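Two days on the Hamel line

The slow train from Rendbridge to Grorska takes 2 hours and 7 minutes, and most people who ride it are going to work. Visitors tend to hire a car at the airport and miss it. That is a pity, as the line stops at Lorex and Hamel, the two towns most worth seeing in the valley.

Lorex comes first. The station is at the bottom of the hill and the old market is at the top, 31 steps up from the main road. On Saturday the stalls are packed up by one, so take the early train. The bakery beside the steps sells a good cheese roll and opens before the market does. 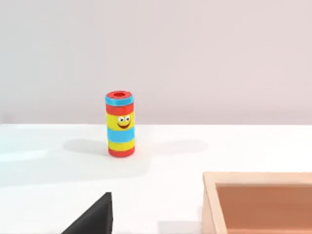 Do you need to book a seat in advance?

Seats on the slow train can't be reserved. Buy a day ticket at Rendbridge and get on and off as you please — it covers the bus from Hamel station to the lake as well.

Hamel is quieter and better for a night's stay. The hotel by the bridge has seven rooms, and the back ones look over the water. Ask for one of those, as lorries use the front road from five in the morning.

The lake path is flat and takes a morning at an easy pace. In September the café at the far end closes on weekdays, so carry something to eat. The last train back to Rendbridge leaves Hamel at 7.31 in the evening.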